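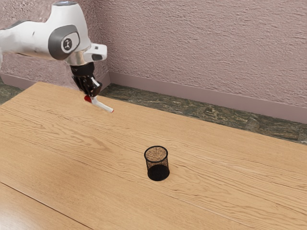 Figure 3. Desk-tidying task in the Kyei simulator, with a slender white object held above the tabletop and the mesh cup standing further off.

4.2 Putting things away

We come now to the task that we expected to be the easiest of the whole set, and which kept us busy for most of October. The chore is one that any child of six can be asked to do on the way out of the room: pick up the pen from the desk and put it in the cup. We chose it for the Mania suite because it is short and familiar, and because it brings together several of the small skills that household work is made of. The arm has to find a thin object, get hold of it in a way that will still be useful a few seconds later, carry it across, tip it to a sensible angle and let go over an opening not very much wider than a coffee mug.

We ran the Hivuvow controller on this task 332 times, with the starting position of the pen and the cup changed for every run and a limit of up to 30 seconds on each. It finished the job in 181 of those runs. That is a little over half, and we would ask the reader to think for a moment about how they would feel about a helper at home who put the pens away a little over half the time.
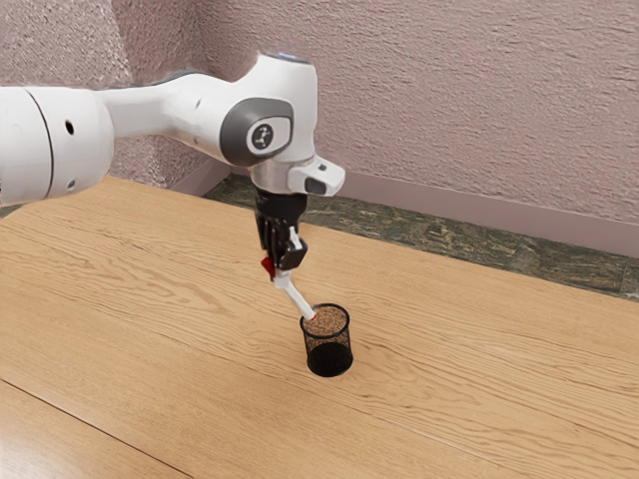

The failures were more interesting to us than the total. We had supposed that most of the trouble would come at the start, with the grasp, and a fair share of it did. But a larger group of runs went wrong near the end. The controller would bring the pen over with what looked like perfect confidence and then release it leaning too far, so that it caught the rim and tumbled out again. People correct for this without thinking — we feel the pen touch the side and give it a nudge. Our controller has no sense of touch to speak of, and so it had to judge the whole business by eye.

A word on scoring, as we were asked about it more than once while the work was going on. A run counts as finished only when the pen is inside the cup, the cup is upright and the fingers have let go. Earlier drafts of the suite gave part marks for a good grasp. We dropped these, as they made the results look kinder than they were.

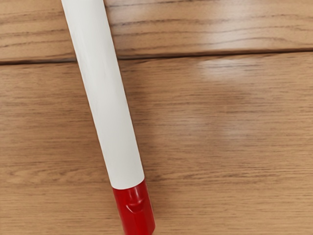 Pens that came to rest with one end over the groove between two boards gave us a good deal of worry at first, and we set aside 10 runs to look at nothing else. We found no difference that we would care to defend. The Cunudwood tabletop is flat for the purposes of contact, and the grain and seams are there for the cameras alone.

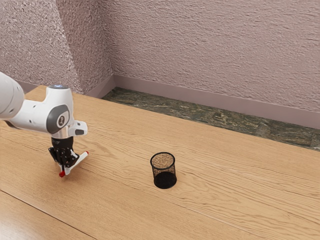
Distance is the other thing we would draw attention to, and it is easy to overlook when one is thinking mostly about fingers. A controller that learns to work close in can lose its way when it has ground to cover. With the gripper open and empty, pointing down at the table well to the left of the cup, there is a wide stretch of bare wood to cross and very little along it to steer by. We did not add landmarks to help, though we were tempted. Real desks are sometimes bare too, and a machine that needs clutter in order to tidy up would be an odd thing to bring home. The same runs with a second object on the table are taken up in Section 4.3.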